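Istevmont Public Comment Records: README and data card

Reading time: 8 min

## Summary

Istevmont Public Comment Records (IPCR) is a text collection of statements made by residents during the open comment period of town council meetings. It was put together to study how people talk about voting rules, districting and access to local office, and how that talk changes when a rule change is on the agenda. It covers two towns, Covura and Paredes. Each record is one statement by one speaker.

The collection holds 2000 statements. Of these, 600 carry hand-coded labels. The rest are released as plain text with meeting-level fields only.

Maintainer: Vernon MacDonald. Coding guide: Đạt Giáp.

## Source material

Both towns post minutes and audio for regular council meetings. Covura posts full transcripts. Paredes posts summary minutes, so its statements were transcribed from audio by two people working separately and then merged. Where the two versions disagreed on a word and the audio did not settle it, the word is replaced with `[unclear]`.

Statements shorter than 30 words were dropped. Most of these were speakers giving up their time or asking when an item would come up. Written comments sent in by mail or through the town websites are not included, even when the clerk read them aloud.
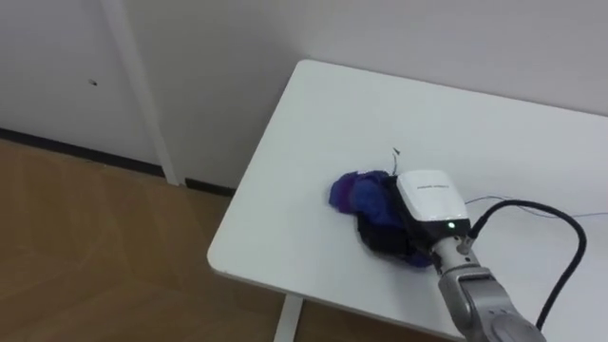
Closed sessions, workshops and budget hearings are out of scope. A meeting that ran past midnight is stored under the date on which it was called to order.

## Fields

- `statement_id`: unique string, town code plus running number
- `town`: `covura` or `paredes`
- `meeting_id`: links statements from the same meeting
- `order`: position of the speaker within the comment period
- `item`: agenda item named by the speaker, or `none`
- `text`: the statement, with names of private persons replaced by `[name]`
- `stance`: `for`, `against`, `mixed`, `unstated` (labeled part only)
- `frame`: one of 8 codes, see below (labeled part only)
- `coder_note`: free text, often empty

Files are UTF-8, comma separated, with a header row. Line breaks inside `text` are kept and quoted. Some spreadsheet programs split these rows on import, so check the row count after loading.

## Frame codes

The frame code records the main ground a speaker gives for a position. It does not record whether the coder found the ground convincing or factually right.

- `fairness`: equal treatment of voters or neighborhoods
- `cost`: money, staff time, taxes
- `tradition`: the current rule has worked or is long established
- `trust`: confidence in counts, clerks or officials
- `access`: hours, distance, language, disability
- `group`: gain or loss of influence for a named group
- `procedure`: notice, quorum, legal authority
- `other`

Only one frame is assigned per statement. When a speaker gives several, coders take the one that gets the most words. This rule is crude, but it gave better agreement in the pilot round than asking for the "most important" one. Ties go to the frame that comes first in the statement.

The line between `fairness` and `group` caused the most trouble. The guide says to use `group` only if the speaker names a specific group and says it will gain or lose power under the proposal. A general remark that "some people" are being left out is coded `fairness`. Coders did not always follow this in the early batches, and those batches were recoded in February.

## Labeling

Each labeled statement was read by two coders who could not see each other's choices. Conflicts went to Đạt Giáp, who made the final call and left a line in `coder_note`. The individual codes before resolution are in `raw_codes.csv`, keyed on `statement_id`.

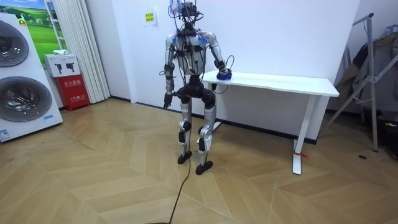
Coders saw the statement text and the agenda item. They did not see the town, the speaker order or the result of any vote. In practice Covura statements can often be picked out, as speakers there refer to the Pulis Bridge ward by name. No attempt was made to mask this.

## Known problems

Speakers are not a sample of residents. People who come to a council meeting and wait for the comment period differ from those who stay home, and nothing in the files allows a correction for that.

The same person may speak at many meetings. Speaker identity was removed before release, so repeat speakers can't be linked. Treat standard errors that assume independent statements with care.

Paredes cuts speakers off at the time limit - Covura usually lets them finish. Statement length should not be compared between the towns.

Sarcasm is coded by intended meaning where the coders agreed on it. Where they did not, `stance` is `mixed`, so that value covers two different things.

## Use

Free for research and teaching. Do not try to re-identify speakers. Do not use the frame codes to rate individual council members; they were not built for it.

Corrections should cite the `statement_id` and quote the words at issue.

## Comments

**dkr_polisci**
Is the order field reset when a meeting has two comment periods? I get duplicates in Paredes.

**V. MacDonald**
Yes, it resets. Sort on `statement_id` within the meeting instead. I will add a period field in the next version.

**marsh_lane**
The tie rule seems to favor `procedure`, as a lot of people open with a complaint about notice. Did you check?

**Đạt Giáp**
We noticed it too. Ties are marked "tie" in `coder_note`, so you can drop or recode them.

**oldwardmap**
Row count was off for me until I stopped opening it in a spreadsheet. Fine now.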